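Planning and budgeting for a hand-held gripper station: frequently asked questions

Last updated Sun 18 August

These answers are for groups placing a first order with Gravness, or adding a second station to one they already run. Prices are in pounds and leave out VAT. The station is the same for all customers: a table, a pair of wired hand-held grippers and the recording unit.
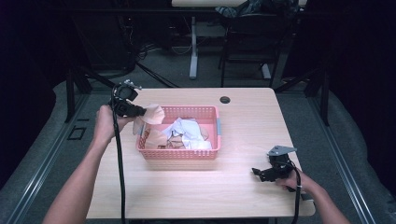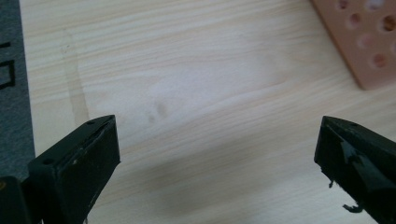
What does a complete station cost?

The Otard pair, left and right, is £825 with its cables. The recording unit is quoted separately, as the price depends on how much storage you want. We don't sell tables or chairs.

Can I buy one gripper instead of two?

Yes, but think about the work first. Handling cloth often means one hand holds while the other waits or takes over, and people who buy a single gripper tend to order the other within the year. A single unit bought later is charged at the full single price. The pair discount can't be applied afterwards.

What should I set aside for wear?

Budget for finger tape and spare fingers from the start. Tape on the inner faces frays and peels with normal use, and it should be treated as a consumable. A spares pack is £112 and contains two pairs of fingers, a roll of tape and the fixing screws. Most customers order one pack per station along with the grippers. Damage to tape isn't covered by the warranty. Damage to the motor housing is.

Do I need a special table?

No. A plain desk with a bare top will do. If you are buying new, choose one with a cable hole towards the back, and check that the person working can reach every part of the top without leaning. A pale top marks easily, so allow for wiping it down or replacing it at some point.

How much floor space should I plan for?

More than the table needs. The cables hang down from the grippers and have to run somewhere, and the operator's feet shouldn't be in the way of them. If there will be posts or rails round the table, measure to the outside of those. Please tell us where your floor sockets are when you ask for a quote. Extension leads are the most common late addition to an order.

What about the objects to be handled?

These are yours to supply. Baskets and plain cloths are cheap, and any household shop will have them. Buy several of the same kind in one go, as shops change their ranges.

How long is delivery?

Grippers are sent from the Trustov warehouse within 3 weeks of a confirmed order. Orders placed in March take longer because many universities are closing their budgets then.

Can I hire before buying?

Chae, our hire partner, offers the Otard pair by the month. There is a deposit of £100, returned when the pair comes back with its cables. Hire payments don't count towards a later purchase.

Do you offer training?

A half-day visit can be added to any order. It covers fitting fingers, changing tape and looking after cables. If you have already run a station for a while you probably don't need it.

Who do I ask for a quote?

Write to So-yul Byun in the orders office with the number of stations, the delivery address and your purchase order rules. Quotes stay valid for two months. If your finance office needs the grippers and the spares on separate lines, say so in the first message.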